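Minutes of the interior meeting, Cotport building, ground floor

Start: 10.15
Chair and minutes: Jolien Dekker
Present: the interior group, one colleague from purchasing, one guest from Cuvia (until item 3)
Apologies: the colleague from the paint shop

1. Minutes of the last meeting

The minutes were approved with one correction. Under "walls" it was written that the pink print comes in two widths. It comes in one width only. The price of the sample book stays as noted.

The action about the door sign is still open and goes to the next list.

2. Walls

The group discussed whether the pink print should stay for another month. There are two opinions. Some members find it too strong beside the pale tabletop, especially at the outer edges of the side walls where the shapes are large. Others said that it is cheerful and that visitors remember it. The guest from Cuvia explained that the print has a middle line, so the back panel must always be hung first and the side panels after it.

It was asked if we can order the green print from Feltton for comparison. Purchasing has received an offer for 4 panels at 71 euros per panel, delivery included. The delivery time was not mentioned in the offer and must be requested.

Decision: the pink print stays until the end of October. The comparison panels will be ordered when the delivery time is known.

3. Tabletop and the things on it

The marbled top was accepted by everybody. It is light, it goes well with both pink and green, and it is easy to wipe. The guest from Cuvia advised to use only a damp cloth with a little soap, and no scouring powder. He will send the care sheet in English, as the one we have is in Italian.

Then the group looked at the arrangements. The pale green glass plate with the wavy rim was liked very much. A plain white plate was suggested as an alternative but found no support. For the fruit, it was agreed that different colours should lie together on the plate, with something dark among the yellow ones. Red fruit may lie on the table in front of it.

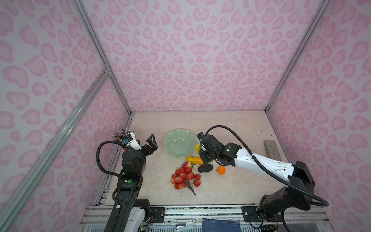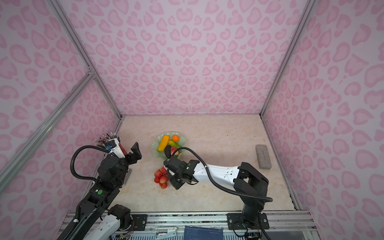
Marbled top with the pink print on three sides.

The spiky plant in the reddish-brown pot was discussed for a longer time than planned. One member would like to replace it by a plant with broad leaves, because the thin strands collect dust. Another member answered that dust can be removed with a hair dryer on the cold setting. We agreed to keep the plant, and to place it at the left border of the table when it is used, so that it does not hide the fruit.

The grey block was also mentioned. Its rough look is a good contrast with the glass. It should be lifted and never pushed over the tabletop.

Decision: plate, fruit, plant and block remain on the list of approved things. The white plate is removed from it.

4. Storage

The shelf behind the stairs is full. There are now 46 boxes, and on 7 of them the label is missing or cannot be read. Glass and ceramics are mixed with textiles, and this has already caused one broken saucer. It was proposed to give the glass its own shelf, at the height of the chest, and to write the label on the short side of the box.

The company Shehu, who did the shelves on the first floor, can come to measure. Their visit is without cost if we confirm it before the end of the month.

Decision: Shehu will be asked to measure. Until then, please do not put more boxes on the upper shelf.

5. Any other business

The key of the cupboard was found in the kitchen drawer. Please hang it back on the hook after use.

The question was raised if we may have coffee during the meeting. The chair has no objection, but cups should stay away from the sample books.

Actions

Ask Feltton for the delivery time: purchasing
Send the care sheet in English: Cuvia
Confirm the visit of Shehu: Jolien Dekker
New labels for the boxes: all, each for the own boxes
Door sign: still open, name to be decided

End of the meeting: 11.40
The next meeting is in the same room. The invitation will follow by email.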